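Wendale workshop builds its own hand-held grippers, and they work

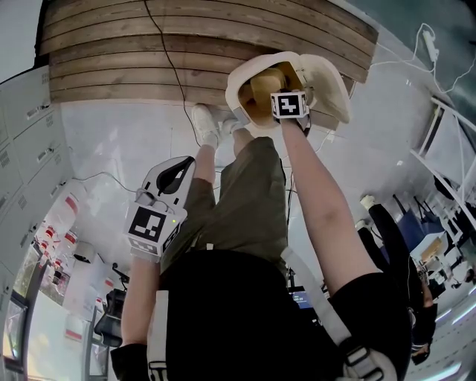 The shared workshop on the second floor at Wendale has been through a lot of group builds over the years, from a pedal-powered grain mill to a pinball table that still eats quarters. The one that has members staying past closing time this fall is a pair of hand-held robot grippers, built from scratch and now in regular use on the workshop floor.

The project is called Ferkau, after the street where the first meetings were held. The idea is simple enough to explain to a visitor in a minute. You hold a gripper in each hand and use them to do ordinary jobs – opening a case, moving a cup, folding a towel. Each gripper carries a cube on top with a black-and-white square marker on it, and software follows the markers to work out where the grippers went and how they were turned. Those movements then become practice material for a robot arm the group is putting together at the back of the room.

It's a wonderful thing to watch. People walk in, see someone handling a case with what look like oversized plastic tongs, and within ten minutes they're asking for a turn!

The curved fingers have been the hardest part. The group is now on version 26 of the finger design, and the early ones are kept in a drawer for anybody who wants to see how wrong a curve can go. The first sets were too stiff and shot small objects across the room. Later ones bent so easily that a full mug slid straight through. The current pair has a dark lining along the inside of the opening, and members say it has made a huge difference with smooth, hard things like cases and lids.

Cases are a favorite test right now. A hard shell with a hinged lid asks a lot of two grippers. One has to hold the shell steady while the other finds the edge of the lid, and if you squeeze too much the whole thing pops out and lands on your shoes. The group has logged 105 runs with cases so far, and everyone who has tried it has an opinion on which hand should go first.

Wearing the harness takes some getting used to as well. The straps go over the shirt and buckle at the front, and the first version rubbed at the neck badly enough that sessions had to stop early. A wider strap fixed that, and a full session now runs 55 minutes, with a break for water and for charging whatever needs charging.

Parts have come from all over. Gonell, the hardware store downstairs, let the group dig through its box of odd springs and returned screws. Karaca, the sewing shop next door, stitched the new harness straps and would take only a tray of baklava in payment. The plastic parts were printed in the workshop, most of them overnight, and the louder of the printers has had to move to the far wall after complaints from the guitar-building class.

Next on the list is the robot arm itself. The base is bolted together and the shoulder joint turns, though it squeaks. The elbow is waiting on a bearing that arrived in the wrong size, twice. The group hopes to have the arm open its first case before the winter open house, and there is already a friendly bet going on what it will drop.

Anyone can come and try the grippers on Thursday evenings from 6:30. There are 2 pairs to share, so expect a short wait. No experience is needed, but closed shoes are required on the workshop floor, and long hair should be tied back. Bring an object you'd like to see picked up – the group is especially keen on things with lids, zippers or awkward handles.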